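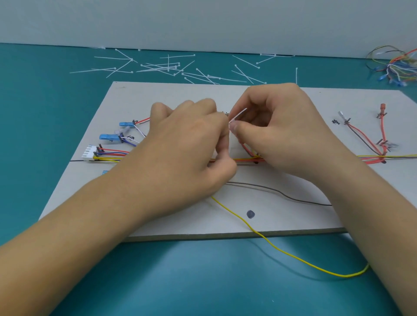

The ferry to Vadlow left at six in the morning and my father wanted to be in the queue by four. He had been like this all my life. We once spent a whole night in the car outside a boat ramp because he had read the tide table wrong and wouldn't say so.

I drove. He sat with the urn in his lap, wrapped in a beach towel, and told me when the lights were green.

My mother had grown up on Vadlow, back when the Soltum cannery was running and there was a school. She left at seventeen and went back twice, for funerals. In the last week she asked to go back a third time. My father said yes to her straight away and then came out into the hospital corridor and asked me whether you needed a permit.

You didn't. I rang the council and a woman there told me to stay off the marine reserve and to check the wind.

There were three cars ahead of us at the terminal, so he felt he'd been right. The kiosk was shut. I had a thermos of tea and he had a bag of mandarins, and we ate them with the windows down and put the peel in the door pocket. It was dark and the water slapped at the piles.

"She didn't like it there," he said.

"She asked to go."

"I know she asked."

A man in a yellow vest came along with a torch and looked at our ticket. He asked if we were carrying any fuel or live plants. My father put his hand on top of the towel and said no, only his wife. The man nodded, tore the stub off and went on to the car behind.

The crossing took two hours. My father stayed in the cabin, on a seat by the window, and I went up on deck. A boy was being sick over the rail while his sister held the back of his jumper. When I came down again my father had bought a coffee and not drunk it. He'd folded the lid in half.
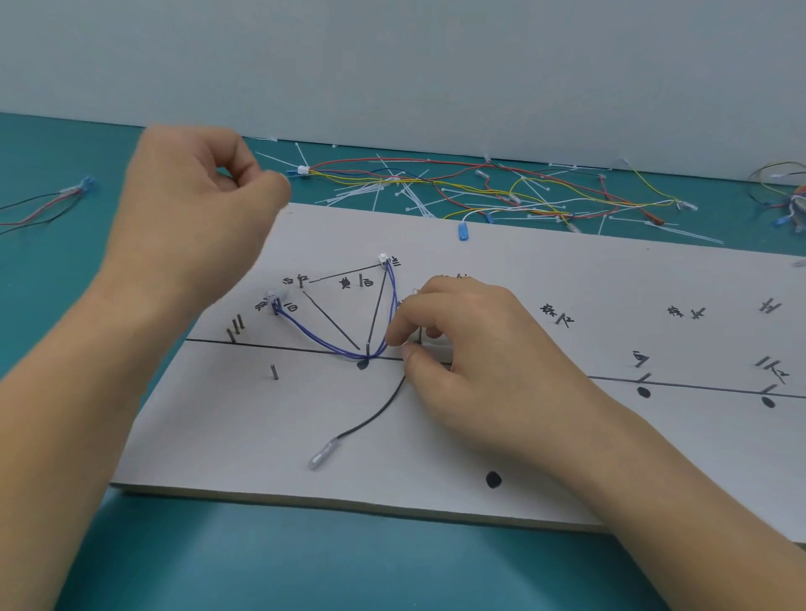

I had thought we would go to the beach below the old cannery. That was where her photos were taken, the few there were. In the best one she is nine, standing on the slip in a woollen coat, squinting, with a fish box behind her that says TULLANCE on the side. I had the photo in my bag. I'd planned to hold it up and find the spot.

The slip was gone. They'd put in a rock wall and a car park with 60 spaces, all empty, and a sign about the storm that had taken the rest of it. My father read the sign from top to bottom. Then he walked along the wall until he ran out of wall.

"Not here," he said.

So we drove. It isn't a big island. We passed the school, which someone had turned into a house, and the hall, and a paddock of wet sheep. At the shop I bought two pies and asked the woman whether she knew where the family had lived. I gave her my mother's maiden name. She thought about it and said there'd been people called that up on Benjelloun Road, but the house had burned down before her time. There was still a chimney, she said.

The chimney stood in long grass behind a gate. There was a plum tree next to it, very old, with moss up one side, and some bulbs coming through in a row where a path must have been. From the gate you could see down to the water, and the ferry tied up, looking small.

My father undid the gate and shut it again behind us, though there was nothing in there to get out. He stood by the tree for a good while. I held the towel.

"She told me about this," he said. "She used to throw plums at the postie."

She had never told me that. I asked if she'd ever hit him.

"Once. She had to go and say sorry."

He took the lid off himself. The wind was behind us and it went the way it should, mostly, down the slope and into the grass. A bit of it landed on his shoes and he looked at it and left it there.

We ate the pies in the car with the heater on. The boat back wasn't until three, but at noon he started looking at his watch, and at half past he said we might as well go down and get in the queue. I started the engine. He folded the towel into quarters and put it on his knees.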